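Plier sur le lit, ranger debout : une heure avec Mi-kyung So

Elle arrive avec 15 minutes d'avance, pose son sac, demande où est la chambre. Pas de café, merci. Mi-kyung So trie et range le linge des autres depuis l'époque où elle tenait les réserves de Flaltby, une petite enseigne de literie. Aujourd'hui elle donne des ateliers, écrit un guide (144 pages, sortie en mai) et répète la même chose partout : on plie trop vite et trop petit.

« Les gens commencent par la table. La table est trop étroite, les manches pendent. Prenez le lit. » Le lit donc, sans la couette, drap-housse seul. Elle ne veut pas qu'on le retende avant. « Un drap un peu froissé, ça accroche le tissu, ça m'arrange. »

Les vêtements d'abord par matière. Le molleton d'un coté, le jersey de l'autre. Je lui demande si ça change vraiment quelque chose. Elle hausse les épaules. « Essayez de faire tenir un sweat contre trois t-shirts dans un tiroir. Il gagne toujours. »

Pour les grandes pièces molles, sa méthode tient en un geste : prendre par les extrémités, étirer en diagonale, reposer. On ne secoue pas. « Secouer, c'est pour la corde à linge. Là vous voulez juste retrouver la longueur. » Les coutures servent de repère, l'ourlet surtout. Elle pince toujours l'ourlet, jamais le milieu du tissu.

Sebastian Vasiliu, son associé, n'est pas d'accord sur tout. Lui vient de l'hôtellerie, dix ans chez Sirketitz – « 50 chambres, et pas le temps de philosopher ». Il plie en trois, elle en deux puis en deux. Ils se disputent la dessus depuis le premier atelier. « Le t-shirt, je le mets à plat, dos au drap, je cherche le coin du bas et je pars de là, dit-il. Mi-kyung part du col. On arrive au même tiroir. »

Elle, du tac au tac : « Le mien ferme. »

Une pièce molletonnée étirée en travers du lit, puis un t-shirt bleu à plat, tenu par un coin du bas.
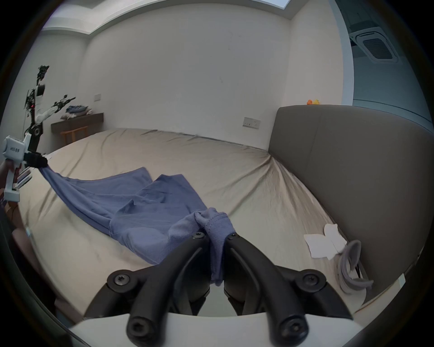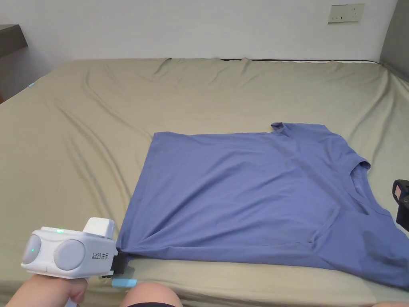

Et les boîtes ? Elle en a testé beaucoup, les Murnex en tissu, les casiers Tóth à glisser sous le sommier. Verdict mitigé. « Une boîte, ça cache. Si vous ne voyez pas la tranche du vêtement vous ne le portez pas. » Elle garde pourtant deux casiers chez elle, pour les pulls d'hiver. Elle le dit vite, en regardant ailleurs.

Question des enfants. Là, elle s'anime. Les siens plient depuis l'âge de quatre ans, mal, et elle ne repasse pas derrière. « Si je refais leur pile, c'est fini, ils arrêtent. » Vasiliu confirme, il a vu la pile.

Combien de pièces dans une armoire raisonable ? Elle refuse d'abord de répondre, puis lâche 100, chaussettes non comprises. Lui trouve ça énorme. La discussion repart, je range mon carnet, ils en sont déjà aux chaussettes.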